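Arkitz Printed Bedspread, Red Daisy — Review
Jun 9, 2025

I've been sleeping under this thing since March and I still grin when I walk into the room!

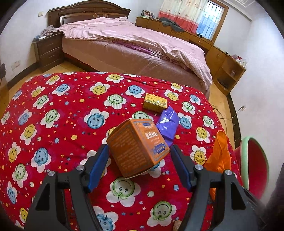

I bought the Arkitz after my old Duman cover faded to a sad pink, and the red on this one is RED. The daisies have smiling faces in the middle (blue, green and yellow), with little stars and dots all over the background. My teenager calls it loud. I call it cheerful.

The ribbed fabric has a nice grip to it — it doesn't slide off at 3 a.m. like the Duman did. It has worn well so far. One snag so far, near a corner, and I trimmed it.

It cost me $79 and took 15 days to arrive. My only gripe is the care label, which started peeling after the first wash. I'd love matching pillowcases too.

Would buy again, probably in the blue.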